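About Tetell

Tetell is an independent game studio. We make online role-playing games for PC, and we have one live game, Vuduvell, with a second, Undwood, in production. We are owned by the people who started the company and by the staff who have joined since. There is no outside publisher.

What we make

Vuduvell is a persistent online world for small and mid-sized groups. Players settle a stretch of river country, run trade routes between towns and fight over the crossings. Each server holds up to 700 players at a time. We picked that limit early and have kept it, as the trading system works best when people start to recognize the names they are buying from.

The game is sold once, at one price. There is no subscription. We sell cosmetic items in a small shop on the account page, and the shop can't be opened from inside the game. Nothing in it changes how fast you level, how much you carry or how hard you hit. When we retire an item from the shop, it stays with the players who bought it.

Undwood is a smaller co-op game set in a forest that regrows between sessions. It uses the same engine and many of the same tools as Vuduvell. We will open sign-ups for the first test in May. Players with a Vuduvell account can use the same login.

How we work

The studio has 30 people. Most of them work on Vuduvell, and a group of six is on Undwood full time. We don't have a separate live operations department. The designers who build a feature also answer bug reports about it for the first two patches after release.

Patches go out every second week, with notes posted the day before. Servers are down for 40 minutes during a normal patch. If it takes longer, we post on the status page and add the lost time to any timed event that is running. We don't patch on a Friday unless something is broken badly enough that players are losing items.

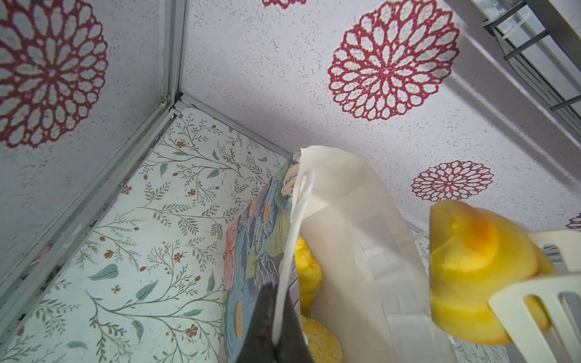 Raspberry-red medallions on a pale lavender-gray ground.

Every larger change to combat or the economy goes to the public test server first. It stays there for at least one full patch cycle. Anyone who owns the game can join, and test characters are wiped at the end of each round. Feedback is collected through a form in the launcher and read by the team that made the change. We publish a short list afterward showing what we changed, what we left alone and what we are still looking at.

The Dhanial engine

Both games run on Dhanial, our own engine. We started it when the first prototype of Vuduvell outgrew the kit it was built on. Dhanial handles the server side, the map streaming and the market database. Rendering is more modest, and we are fine with that – both games are meant to run on older machines.

The map of Vuduvell is made up of 3572 tiles, each of which can be updated on its own. In practice this means a flood or a new road can be added to one valley without a download for everything else. It also means seams show up now and then. If you find one, the report button in the map window sends us the tile number along with your position.

Dhanial is not licensed to other studios at present. We do get asked. The documentation is written for our own staff and would need a lot of work before anyone else could use it.

Community and moderation

The official forum is moderated by paid staff on two shifts. Chat reports from the game go to the same team. A ban of more than a week is always checked by a second person, and you can appeal once through the support page. We don't discuss individual bans in public, including when the player does.

Fan sites, videos and streams are welcome, and you may run ads on them. Please don't sell prints or clothing using our art without asking first. The fan content page has the full rules and a pack of logos.

Jobs

Open positions are listed on the jobs page. If nothing is listed, we aren't hiring. We take two interns each summer, usually one in server programming and one in environment art. Interns are paid, and their work goes into the live game with a credit.

Contact

For account problems, use the support form, as the forum team can't see billing details. Press requests, including review keys for Vuduvell, go through the press page. The office has no public visiting hours.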